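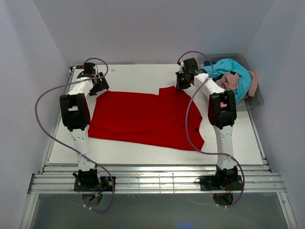

Red one, both grippers at the top corners. Tuesday, before dinner.

Got to the lab at 4:30 and Karabo Mokgethi already had the arms powered up. We have the room until nine on Tuesdays now, so the plan was to get through all the spreading runs and leave the folding for next time. We nearly did it.

The bin has the same clothes in it as last week. I wanted to start with the turquoise one, but Karabo said we should do the red first while we were both fresh. It is the worst of the lot. It grabs onto itself, and the corners don't look like corners when it's bunched up. I drove and she did the notes for the first hour, then we switched.

My left hand is still much worse than my right. On the leader arms I can feel it, I pinch too early and close on air, then have to open and go back in. Karabo told me to stop watching the gripper and watch the edge of the cloth. It helped a bit. When I count only the runs from after she said that, fewer of them went in the bad folder.

We are at 949 good episodes as of tonight. Mr. Jacobs wants 1,170 before we train the next policy, and the club that won the regional last year says on their page they used 3,000, which I don't believe, or else they weren't very strict about what they kept. We throw out anything where a hand comes in to help. Zadum, the first policy (named by Dodlow's team when we still shared the room with them), was trained on 400 and all it learned was to go to the middle of the table and squeeze. Karabo still has the video on her phone.

Things to write down so I don't forget:

Left cable needs more slack at the wrist. When I reach all the way across it pulls, and the wrist turns a little by itself. I told Karabo and she put it on the board.

Run names have to have the garment in them. I forgot on six of them and had to go back and rename everything, which took until almost six.

Don't start recording until both grippers are open. Two runs lost to this, both mine.

Around six Vusumuzi Jacobs came by to see how it was going. He teaches the controls class during the day so he is usually tired by then, but he stayed for a good half hour. He watched me do three in a row and didn't say anything, then asked why I always pull the left side out first. I didn't have an answer. I think I just started doing it that way in September and never stopped. 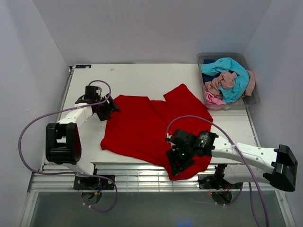
He said the policy will copy whatever habit I have, good or bad, and that if Karabo starts on the right and I start on the left it will see two different jobs. So we had to pick. We argued about it over noodles in the hallway and picked left, mostly since I have more episodes than she does and we would be throwing out less. She wasn't thrilled. She has to relearn it now.

We also talked about what counts as flat. My rule has been that no part is folded over on itself. Hers is that you can see all the edges, and small creases don't matter. Mr. Jacobs said to write one sentence and tape it to the wall, and whoever labels has to use it. We wrote "all edges showing, creases OK." So hers won that one, which seems fair after the left side thing.

The other question is the front of the table. On the larger pieces it's easy to pull the cloth toward you until it goes over the rail. I had been keeping those if the rest looked good. Now we keep them in their own folder and decide later. I don't want to lose them, some are my best grabs.

After he left we did the pink and the navy. The navy is quick. Pink was fine once I slowed down. Last run ended at 8:40 and we backed up to both drives.

For the November demo we still need a name for the new policy. Karabo wants Bălan. I want Sollar. We said we'd let the first years vote, but I don't think we will.

Shoulders sore. Statics problem set due tomorrow at noon and I have done two of the five. Going to do one more and then sleep.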